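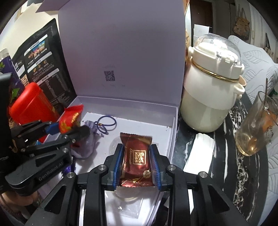 Packing small items into a box: a foil snack packet held upright between ribbed finger pads.

October
Report by Meenakshi Bhatt, Limbridge Household Equipment Review

Surum Two-Arm Table Unit: assessment for domestic use

The Surum is a pair of jointed arms on a shared base, sold for light work on a table or kitchen worktop. Its maker, Cisneros, lists four supported chores: packing a box, clearing a table, sorting cutlery and folding small towels. The price is £3150, including one year of the Flusari software, without which the arms cannot be taught new tasks. Limbridge bought the unit at full price through an ordinary retailer.

Packing was given the greatest weight in this assessment. Many homes and small shops pack boxes by hand, and the contents are often awkward: foil packets that slide, drawstring pouches, thin plastic bags that lie flat and offer little to hold. A person adjusts to each of these without thought. A machine must find an edge, choose how hard to press and let go at the right moment.

The Surum was asked to place 126 items, one at a time, into an open cardboard box with a shallow tray. It dropped or failed to pick up 13 of them. Most of the failures involved flat plastic bags, which the arms pushed along the table without lifting. Sealed snack packets were handled well, and none was burst. Cloth pouches were picked up reliably but were often set down on top of other items when there was clear space beside them.

Speed remains a weakness. The unit stops before each item while the software selects a grip, and the stop is longer when the table is crowded. Glassware standing close to the box caused further delay. The arms kept well clear of it, to the point of refusing items that a person would have reached with ease. The panel regards this caution as correct, although it means that the table must be partly cleared before the machine can begin.

The lifting limit is 500 grams for each arm. This is enough for snacks, cutlery and an empty mug, but a full jar is likely to exceed it. The manual does not explain what happens when the limit is passed. In our use the arm lowered the object and showed an amber light.

Table clearing was acceptable with plastic plates and poor with paper napkins, which were taken several at a time. Cutlery sorting was the best of the four chores. Towel folding cannot be recommended in its present form.

Bongani Msimang, who assessed the unit for shop use, reached a more favourable view. In his report he notes that a counter where the same few products are packed all day suits the Surum far better than a family table does, and that staff learned to set it up within a morning. He also records that someone had to remain nearby to deal with missed items.

The finger pads can be removed for washing and are easily refitted. The base is heavy and should be lifted by two people. Noise is moderate.

Rating: fair for home use, good for repeated packing in a small shop. Households hoping to hand over a chore entirely should wait for a later model. The Flusari renewal price had not been published when this report was prepared, and buyers are advised to obtain it in writing before ordering.

Contact the reviews desk | Copyright Limbridge | Back to top

This website uses cookies to remember your settings. By continuing to browse you accept their use.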